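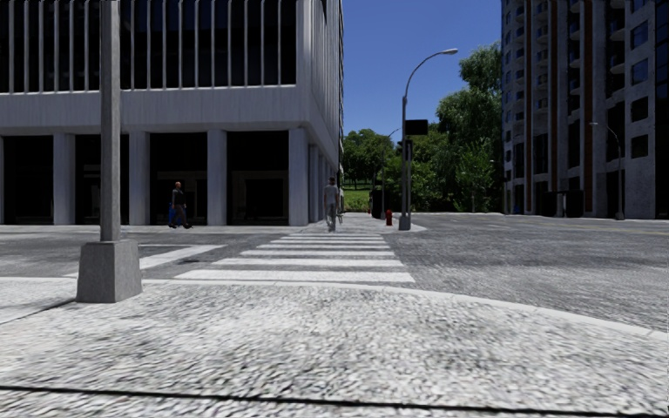
The crosswalk corner in the simulator, looking over the street towards the park.

Kerbside Rover: your questions answered

What are you building?
A small delivery rover, knee high, on six wheels. It lives on the back bench of our shared workshop in Steltodia, and it does its learning in a simulated city before it gets a go at a real footpath. We love working on it!

Who is "we"?
Loretta Strickland does the wheels, motors and anything that needs a file. Birdie Sorensen looks after the software and the virtual streets.

Why start with a street corner?
Corners have everything a rover finds hard: a curved kerb, a pole standing close to the edge, white bars to follow, people on the far side. If it can line itself up with the crosswalk there, the long straight blocks feel like a holiday.

Do the people in the sim do anything?
They walk, they stop, and now and then their feet blend into the pavement a bit. The rover only cares where they are and which way they're heading, so we haven't fussed over it.

How many crossings has it done?
Over 600 in the sim. In the real world, 2, both in the workshop driveway on painted stripes, and Loretta cheered the whole way.

What does it run on?
A second-hand Plidine board and a Pumell battery pack. We get 63 minutes out of a charge if the heater in the shed is on (cold mornings in June are rough on it).

Can I run the sim on my own laptop?
Yes, please do! Drop the detail on the trees first, then the building fronts. Birdie's old machine manages 15 frames a second that way, plenty for practice.

Can I come and have a look?
Any evening after six. Go in by the Halvorsen side gate and bring closed shoes.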